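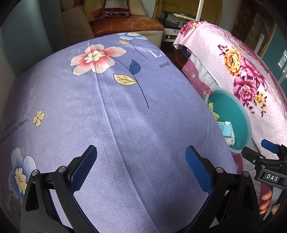
换季洗被子，顺便聊聊棉布这件事

各位街坊、各位老读者，又到了三月，窗台上那盆薄荷总算冒了新芽，我也终于下决心把柜子里的被子一床一床翻出来了。每年到这个时候，信箱里问得最多的就是被子和床单：什么时候洗，怎么洗，洗完了为什么发硬，旧的舍不得扔又该怎么办。去年我只回了几封信，心里一直过意不去，今年干脆写长一点，大家泡杯茶慢慢看，看不完留着明天再看也行。

先说说我自己的偏心。我从小睡的是印花被面，小花小叶子，颜色越洗越淡，淡到后来像隔着一层雾，可是贴在脸上舒服得很。后来搬到城里，赶时髦买过一套纯灰色的，据说显得房间大，睡了两个冬天，总觉得像住在别人家。现在床上又换回花的了，紫色的、带小花的，早上睁眼看见，心情先好了一半。所以下面凡是说到花布的地方，难免多夸几句，喜欢素色的朋友请多包涵！

一、买布和看布

上个月我去了一趟Hosoda布店，本来只想买两米包边用的斜条，结果跟店里的海老原惠美子（Emiko Ebihara）女士站在柜台边聊了快一个钟头，茶都凉了。她在这一行做了很多年，摸布的手势跟我外婆摸面团差不多，两根手指一捻，再对着光一抬，心里就有数了。我请教她，普通人买床品到底该看什么，她的回答让我有点意外：先别看花，先闭上眼睛摸。

她的意思是，花色好看不好看，各人有各人的缘分，店家不必多嘴；可是布料合不合适，手比眼睛诚实。同样写着纯棉，有的摸上去滑溜溜，凉凉的，夏天睡着清爽，冬天钻进去就要打个哆嗦；有的摸上去带一点绒，冬天暖和，到了夏天又嫌闷。所以最好想清楚这床被套打算哪个季节用，再去挑。很多人图省事，一套用到底，倒也不是不行，那就挑中等厚薄、手感不滑也不绒的。

说到织法，我原来也是一笔糊涂账，趁那天补了补课。平纹是一上一下，老老实实的，结实，耐洗，刚买回来稍微有点挺，洗过几回就服帖了。斜纹的布面上能看到一道道斜着走的细纹，比平纹软，垂感好，做被套很合适。还有人字纹，就是斜纹走一段掉个头，再走一段又掉回来，像鱼骨头，也像一排排小山。缎纹呢，光泽最好，也最娇气，家里养猫的要三思。我家那只见了缎纹就两眼放光，别的布它都不大理会。

至于标签上的那些支数、密度，海老原女士劝大家不必太迷信。她店里有一款写着200的，也有写着更高的，价钱差出一大截，可是有些老主顾来来回回，最后还是认准了200的那一款，说透气，晾得也快。我当场买了一块，打算做枕套，做好了再来汇报。

还有一个小窍门也很实用：挑印花布的时候，把布翻过来看背面。颜色能透过去一些的，跟完全浮在表面的，洗旧了以后样子很不一样。前一种是整体慢慢变淡，后一种有时候会在折痕的地方先露白。两种都没有错，只是心里有个准备，将来不至于失望。

二、洗之前的那几步

我知道大家忙，被套一扯下来就往洗衣机里塞，我以前也是这样。后来吃过几次亏，才学会先做几件小事。

把被套翻过来，四个角掏一掏。棉絮、头发、不知道哪天滚进去的小袜子，都爱躲在角落里。我有一回掏出一支圆珠笔，幸亏掏出来了，要不然那一缸衣服全得变成蓝的。

拉链拉上，扣子扣好。不扣的话，洗着洗着，枕套和袜子会一样一样钻进被套里，最后捞出来一个大布包，外头干净，里头还带着泡沫。这种事我相信每家都发生过！

有污渍的地方先单独处理。茶渍、咖啡渍，趁新鲜用冷水冲，再抹一点肥皂，轻轻揉。血渍千万别碰热水，一碰就赖着不走了。口红和粉底比较麻烦，我用的是洗碗的洗洁精，点一小滴，用旧牙刷打着圈刷，多半能去掉，去不掉的我就认了，反正叠起来看不见。

新买的深色和紫色、红色的花布，头一两回要单独洗。想试试掉不掉色，可以找一块白布，打湿了在不显眼的边角上按一会儿，看看有没有染上颜色。很多老人家习惯泡盐水固色，我也跟着泡过，效果说不准，各位愿意试就试，别抱太大的指望。

三、水温、洗衣液和那个永远放多了的毛病

平常洗棉布被套，温水就够了。家里有人感冒刚好，或者有小宝宝，可以看看标签，允许的话把水温调高一些。印花的布我一般不用太热的水，图案能多鲜亮几年。

洗衣液这件事，我要做一个检讨。我多年来都是凭感觉倒，总觉得多倒一点就多干净一点，结果床单越洗越硬，还有一股说不清楚的味道。邻居本田和宏（Kazuhiro Honda）先生以前在Teltow洗衣房上班，有一天在楼下碰到，我跟他抱怨，他听完就笑了，让我回家做一个试验：把洗得发硬的毛巾放进洗衣机，什么都不加，只用温水空洗一遍，看看有没有泡沫。我照着做了，满满一桶泡沫，羞愧得很。那都是以前没漂干净的洗衣液啊。

从那以后我就老老实实用瓶盖量。本田先生的建议是先按瓶子上写的量减掉一点，洗出来觉得不够干净再往上加，他自己家洗一床双人被套，用18毫升浓缩的那种就够了。各家的牌子不一样，水的软硬也不一样，这个数字别照抄，按自己瓶子上的说明来。

柔顺剂我现在很少用了。它确实香，也确实软，可是用久了布面像蒙了一层东西，吸汗就差了。要是喜欢香味，可以在叠好的床单中间夹一小包干薰衣草，或者夹一块没拆封的香皂，我外婆就是这么做的，一打开柜门整个屋子都是那个味道，到现在我在别处闻见，还会愣一下神。

再有就是别塞太满。被套吸了水很沉，洗衣机转不动，洗不干净还伤机器。我的标准是放进去以后上面还能伸进一只手，轻轻松松转个圈。塞不下就分两次，急什么呢。

四、晾晒的学问

晾被套最讲究的是那一抖。从洗衣机里拿出来，趁着湿，两个人一人抓两个角，数一二三，用力抖几下，褶子能抖开一大半。一个人在家也能抖，就是累一点，而且容易抖到自己脸上。抖完了顺着边把缝线拉直，再搭上晾衣杆，干了以后几乎不用熨。

花布要反面朝外晾，太阳再好也别正面直晒一整天。我前年犯懒，一床黄花的被套正面朝外挂了整整两天，收回来的时候中间一道明显比两边浅，正好是晾衣杆搭着的那一条线。后来我把它改成了餐桌布，浅的那一道摆在中间，来吃饭的客人还夸别致呢。

收被套的时间，我习惯在下午三点以前。再晚一点，空气里的潮气上来了，摸着像是干的，叠进柜子里过几天就有味道。梅雨季节没办法，就在屋里多挂一天，开着电扇对着吹，别急着收。

被芯也要晒，不过要看里头是什么。棉花的可以晒，晒完拍一拍，让它松快松快，别拿棍子使劲抽，棉絮会断。羽绒的在阴凉通风的地方晾就好。蚕丝的更娇贵，不要水洗，也不要暴晒，通通风，外面的套子洗勤一点就是了。

五、旧床单的第二春

这一段是我最想写的。上一期提了一句收旧布，没想到来信堆了那么高，最远的一封是从Trallard那边寄来的，还附了一小块布样，碎花的，边上用红线锁得整整齐齐。谢谢您，我把它夹在笔记本里了。

旧床单中间容易磨薄，两边往往还好好的。老办法是从中间竖着剪开，把两条好边对着缝在一起，磨薄的地方翻到外侧，掖进床垫底下，又能睡好几年。缝线在正中间，刚开始会觉得硌，用平缝压一道就好多了。我妈妈那一辈人家家都这么做，现在会的人少了，我觉得挺可惜的。

实在薄得没法睡了，还可以做很多东西。枕套最简单，裁一块长方形，两头卷边，叠起来缝两侧，连拉链都不用装。做购物袋要双层，提手里面衬一条旧牛仔布，装萝卜白菜都不怕。做围裙的话，印花布特别出彩，口袋用素色的拼一下就很好看。小朋友的枕头套、洋娃娃的被子、装弹珠的束口袋，也都用不了多大一块。

碎布头也别扔。我有一个饼干盒专门装碎布，大的做杯垫，小的剪成条编成锅垫，再小的塞进针插里。去年冬天几位读者一起拼了一床百纳被，你一块我一块，最后数下来用了501块，本来说好500块的，缝到最后发现角上缺一个小口子，又补了一块黄色的上去。我倒觉得那一块最好看。

拼布有两点要提醒新手。一是布要先洗过再裁，不然有的缩有的不缩，拼好下一次水就皱成一团。二是厚薄相差太大的别拼在一起，薄的那块会先被扯破。至于颜色怎么搭，胆子大一点没关系，花的配花的也可以，中间隔一条素色的就不会打架。

六、收进柜子之前

冬天的厚被子洗好晒好，要收起来了，记得等它凉透。刚从太阳底下抱回来的被子热乎乎的，抱着很幸福，可马上装袋容易闷出潮气，在床上摊一个晚上，第二天再收。真空袋我用过Lornent的，确实省地方，不过羽绒被压久了要很长时间才能蓬回来，我现在只用来装化纤的，羽绒的就用透气的布袋，松松地放在柜子最上层。

成套的床品，我喜欢把床单、被套叠好了塞进同一套的枕套里，一个枕套就是一套，找起来特别快，也不怕半夜孩子吐了奶，黑灯瞎火翻半天找不齐。枕套口朝里放，柜子打开来整整齐齐，看着也高兴。

七、几封来信

有位读者问，床单多久洗一次才算正常。我家是夏天一周，冬天两周，枕套换得勤一些。出汗多的、跟宠物一起睡的，可以再勤一点。不必跟别人比，自己躺着觉得清爽就好。

还有一位读者问，被套里的被子总是缩成一团怎么办。最管用的是在被套内侧四个角各缝一根布带，被子角上也缝上，系个活结。布带用旧床单裁就行，每根长一点，冬天厚被子也系得住。嫌麻烦的话，先缝对角的两个，也能好很多。

有一位新搬来的太太问，长辈送的花被面跟自己家的装修不搭，又不好意思收着不用。我的建议是先拿它做一个靠垫，或者铺在沙发的一角，看一阵子再说。有些花色是要看惯了才觉得亲切的。要是看了一阵子还是不喜欢，那就叠好收着，长辈来的那天拿出来铺上，也算是一份心意嘛。

八、换布小集

本月的换布小集定在星期六上午十点，老地方，带一块洗干净的旧布来，换一块别人的走，大小差不多就行，不用太计较。想现场裁剪的朋友请自带剪刀，裁布的剪刀请不要拿来剪纸，上回有人剪完纸又剪布，那把剪刀到现在还咬布呢。茶水点心大约要准备20份，会烤饼干的朋友如果愿意带一点，请提前回信告诉我，我好少买一些。

换剩下的布照旧由我带回家洗一遍，理好了下个月再拿来。上次忘在椅背上的那块蓝格子布还在我这里，已经熨过了，是哪位的请来领。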